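Natside Household
Storage > Small Storage > Drawers

Jitham Two-Tier Drawer Cabinet
Plastic, tabletop size, in two greens
Sold as pre-owned stock. Ships assembled, there being little to assemble.

Every home already owns a place for small cloths. It is the top of the dryer, the back of a chair, or that pile near the sink that has been there long enough to get mail. The Jitham is a second opinion. It has two drawers, one over the other, and it wants to live on a tabletop and be given washcloths.

We have sold storage of all sorts at Natside, including a tower of clear boxes that people bought for photographs and filled with batteries. The Jitham is the one I keep recommending, mostly to people who came in for something bigger. They tend to describe a problem with towels. After a few questions the towels are fine. The trouble is the little stuff, the cloth you dust with and the cloth you do not want anybody to dust with, which look alike from across a room and have been having each other's jobs for years.

The upper drawer

A pale yellow-green box with a rounded top. It has a small round green knob on the front, and I am fond of the knob. It doesn't pretend to be brass. You take hold of it and pull, and no app is involved.

The color divides people. One customer called it celery and meant it kindly. Another called it hospital and bought it anyway. In a bathroom with white walls it looks cheerful, and in a bathroom that is already green it looks like you lost track of what you were doing, so measure your walls with your eyes before ordering.

The rounded top is not a shelf. People will try to use it as a shelf. A bar of soap will stay up there just long enough for you to trust it.

The lower drawer

A darker green, and the harder-working of the pair. This is where the everyday cloths end up, since you will put them there whether or not you had other plans. Leave it partway open if you like to see what you have. I know a properly closed drawer is the whole point of a drawer, but a household is made of people, and people leave things partway open.

Please do not iron anything for it. A cloth that has been crumpled and pushed in does the same work as a folded one and has spent less of your Sunday. If you prefer to fold, fold in thirds and stand the cloths on edge, so that taking one out does not bring up the rest of the family.

What goes where

Large bath towels do not go in it. Buy a hook. Rolled hand towels look best out on the table beside the cabinet, where guests can find them without opening your drawers and forming views. Roll them tight, starting from the short side, and press the loose end underneath. Some stay upright on their own and some lie down at the first chance, and after you have rolled enough of them you can tell which is which by feel.

For a changing table, put clean burp cloths in the lower drawer, where a hand can reach without looking, and creams in the upper. For a sewing corner, scraps below and thread above. For a workbench, rags below, and above it whatever you tell yourself you are going to fix.

For a desk, I would think twice. Two drawers on a desk fill up with takeout menus and dead pens, and then you own a cabinet of takeout menus and dead pens.

Condition

These are pre-owned, and they look it in the places you would expect. Scuff marks on the upper drawer are normal and we don't treat them as damage. We wipe every cabinet down before it leaves us. We don't polish them, paint them, or call the marks patina, a word that I have asked to have kept off our plastic pages.

If you need one without a mark on it, this is the wrong page, and we part as friends. A cabinet that is cracked, or missing its knob, or that has a drawer that won't go in, never gets listed in the first place. If one slips past us, send it back and we will pay the postage and feel bad.

Fit and placement

Put it on a flat table with room in front for the lower drawer to come out. This sounds obvious. We get a letter a season from someone who has set the cabinet behind the faucet.

It is happiest toward the back of the table with the working space left clear in front. A wood-grain top sets off the greens nicely. So does plain white. On glass it looks as if it is waiting for a bus.

Keep it off the radiator and out of a window that gets full afternoon sun. Plastic has a long memory for heat, and the drawers are shaped to go back into the same openings they came out of.

Care

Take the drawers out and wash them by hand with dish soap and a soft cloth. You will have a soft cloth, I'd imagine, given what you bought the thing for. Dry them before they go back. Skip the scouring pad. It will get rid of a scuff by putting a larger, cloudier scuff where it was.

If a drawer starts to drag, check behind it. In my experience there is a sock. I have no theory about the socks.

Compared with the other one

People ask about the Zanetti, which sits next to this on our shelves and costs more. The Zanetti is a handsome wooden chest with little feet, and if the cabinet is going in a front hall, where company stands around with nothing to look at, I would buy the Zanetti. It should not be near a sink. The Jitham can be near a sink all it wants, and you can hand it to a toddler in the tub, though you may not get it back.

The Flitell basket set is cheaper than either. It is a good set of baskets. It also has no drawers, so the contents are on view at all times, and you should be honest with yourself about the contents.

Questions we get

Can I stack two of them?
With that rounded top, no. Side by side is fine and looks deliberate.

Can I choose the color?
You may choose between green over green and not ordering.

Do the drawers lock?
They don't. If you are keeping something valuable among the washcloths, you have picked a decent hiding place already, and you should stop writing to us about it.

Are the drawers the same shape?
The upper has the rounded top. They don't trade places, and people who have forced the matter have written to say so.

Do the towels and cloths come with it?
No. The cabinet comes empty and it is up to you how long that lasts.

Is it good for a kid's room?
Very. A child can be taught to put a cloth in a drawer and take it out again, and will then do that second part for an entire afternoon. Doll clothes suit the lower drawer. The upper one tends to fill with rocks.

From customers

"Bought it for the guest bath. My husband keeps his razors in it now, so I bought another for the guest bath."

"Smaller than I pictured, though I had pictured a dresser, so that's on me. Holds my dust cloths and I can find them."

"The knob is cute. Took off one star for the color and put it back when I saw it with my pink towels."

Ordering

Order online or by mail with the form at the back of the catalog. Stock comes in unevenly, a few at a time, and when the listing says none left, it means it. We are hoping for more in June. You can ask to be put on the list, and you will get one short note when they arrive and no newsletter, since I write the newsletter and there isn't one.

Returns are simple. Put it back in a box, keep the drawers from sliding out on the way, and tell us what was wrong. "I found I had enough drawers" is an accepted reason, and a rare one.

Page written by Ludmila Michalík, small storage and linens
Last revised Thursday, April 4, 2024

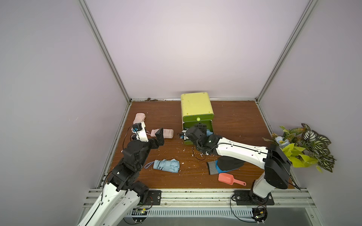 Natside Household, No. 115, p. 4

Jitham Two-Tier Drawer Cabinet, upper drawer pale yellow-green, lower drawer darker green and partway open with a blue cloth in it. Rolled pink towels not included. For the Zanetti chest and the Flitell baskets, turn to the linens pages.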